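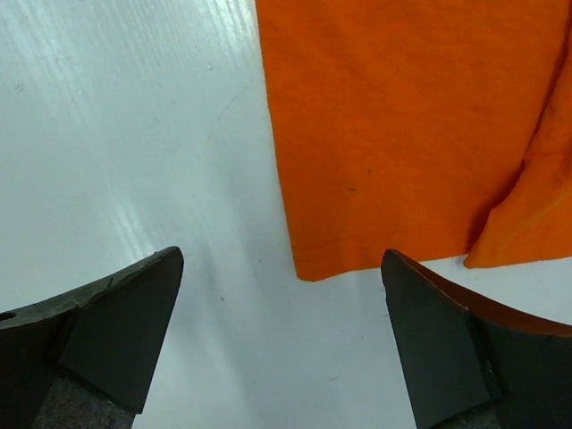 ## Re: [cell-upkeep] Left finger pad, again

Troels Damgaard wrote:

> The folding cell dropped 13 shirts overnight. Kaiwen thinks the pads are worn. I think the table height is off. Can someone look before we order from Petek?

Troels, I looked. You're both a bit right, sorry.

The table is 2 mm lower than the number in the config, and the config has said so with great confidence through 281 runs. I changed the number - much easier than moving the table.

The pads I'd keep for now. Wipe both inner faces with a dry cloth, and check the screws while you're in there. Please don't use the blue threadlocker from the Callard drawer. I spent a lunch break getting the last lot out.

Open item: glare. The white top shines at the upper left of the wrist view, and the cloth finder has opinions about it. Orange against white gives it a clean edge, so tune on that first and save the pale shirts for when you feel strong.

Kaiwen, could you rerun the 34-grasp check after the wipe and post the log? Petek can wait until December.

Haris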